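Study room lighting at the Swanson branch

emeck_reader
Has anyone else had trouble reading in the Swanson branch library after 4 p.m.? They took out half the ceiling tubes in December and the back tables are now too dim for small print. I'm 50 and my eyes are fine with glasses, but I gave up after 30 minutes last night. 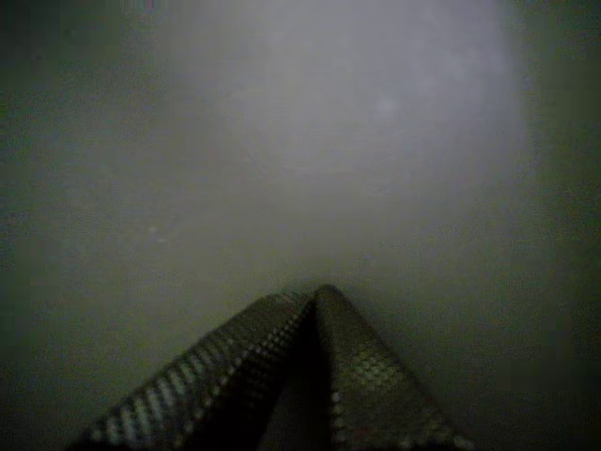 Ama Atinga
Bring a clip lamp. The desk lends them out if you leave your card. I've never had an eye problem there, and I sit in the back all the time.

emeck_reader
I asked for one. They own nine and all of them were out.

provitthorpe_pat
The old tubes buzzed and gave me headaches, so I'm glad they're gone. If you want brightness, sit up front by the periodicals.

Hằng Đinh
The front is where the kids do homework. You can have light or you can have quiet. I drive to Ellura now — 40 minutes on the bus if you don't have a car — and the tables there have their own switches.
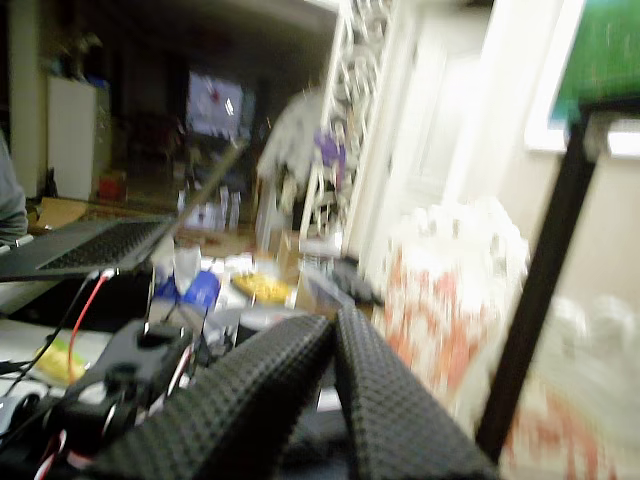
Last edited by Hằng Đinh, 8:14 p.m.

Edit: the bus doesn't run that late in winter, so check before you go. Ellura also lets you use a laptop at any table. Swanson still has the rule about certain rows, or did when I last went.

provitthorpe_pat
They dropped that rule. And a long bus ride to read a book seems like a lot when the front tables are free most mornings.

emeck_reader
Mornings don't work for me, I'm on shift until three. I'd settle for a matte table. The varnished ones at Swanson throw glare right back at you under a clip lamp.

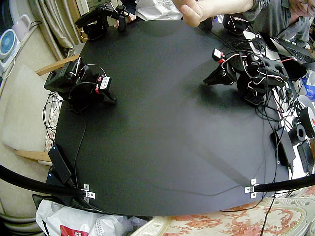 Matte black top, rounded corners

Ama Atinga
Black is too dark for me, I lose my pencil on it. Put a sheet of tan paper under the book and the glare goes away. Also, the comment box at the desk does get read. I asked for a later closing time and got a call back.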